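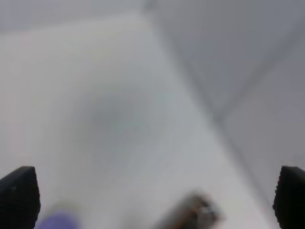

Search this site
Search

Working beside the arm
Reading time: 4 minutes

In our packing room at Clatovari we got the robot arm in March, and I promised to write how it is for us who stand there every day. I have waited long with this post. I wanted first to be sure what I think.

Before, six of us packed the small returned goods by hand. One shift could be 2,000 pieces, and in the evening my thumbs were so sore that I could not open a jar at home. Now the arm takes a part of the picking, and I mostly prepare the table, watch, and write down what it does wrong. My job title is the same as before – my day is very different.

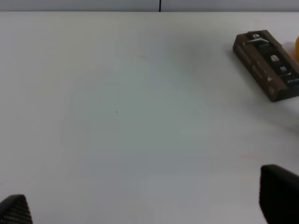 Page last changed: Thu 7 December

The brown box with the dark top is the type of piece I used to like, because you could take it with one hand without looking. For the arm we have to think how it lies. If I put a box crooked, it is a different task than if I put it straight, and Onni Valtonen wants both kinds in the list. So I now put things crooked on purpose, after twenty years of my supervisors telling me to put them straight.

Raili Kinnunen, who has worked at the next table since I started, does not like the change. She says that she misses talking. When we packed together, our hands were busy and our mouths were free. Watching takes the eyes and also the head, and it is hard to tell a story about your sister's kitchen at the same time. I agree with her in this. We have asked for longer common breaks and got 20 minutes in the afternoon, where it was 15 before.

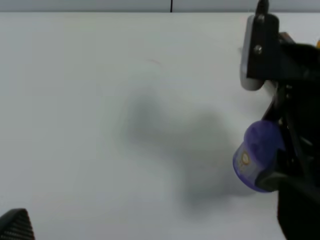
What I did not expect is that I have become proud of my old skill. When I must explain to Onni how hard one should press a small plastic thing, I notice that I know it very well but have no words for it, in Finnish or in English. Last week we spent a whole morning on that question. My pay has not changed because of it, and I think it should be discussed, as teaching is also work.

My thumbs are better. I opened the jar of pickles on Sunday.

Recent posts
The new lockers at Clatovari
Bus to Daladano, winter timetable
My mother's rye bread, second try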